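The autumn session of the Macedo Robotics Club opened on September 24, 2020, and I have been asked by several parents to set down how the term is arranged. I do so here in a personal capacity, as one of the two tutors. My colleague Inês Frade is responsible for programming, and I supervise construction and the workbench.

The club has 10 members this year. They will prepare one entry, named Faso, for the regional sorting challenge in October. The task requires a machine to pick up small mixed parts and place them in the correct tray. Last year our entry completed 145 placements before the drive belt failed, a result which the members are determined to improve upon.

## Sorting the parts

Before any programming can begin, the stock of small parts must be put in order. The inventory left by the previous group listed 3,472 items, many of them entered twice or under the wrong heading. Hằng Quách has proposed a simpler list, with one line for each type of part and a column for the bag in which it is kept. The members have adopted it.

Work at the table is carried out by hand and at an unhurried pace. Each bag is opened, its contents are compared with the list, and anything that belongs elsewhere is set aside. Wire is stored separately from metal parts. Bags are to be closed again before the next one is taken. 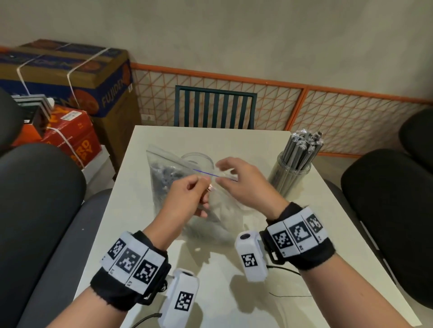 ## Arrangements for October

Members should bring a notebook and a pencil to every meeting. Long sleeves must be rolled up at the bench. Inês will distribute the first programming exercise once the new list is complete, and requests for replacement parts should reach me before then.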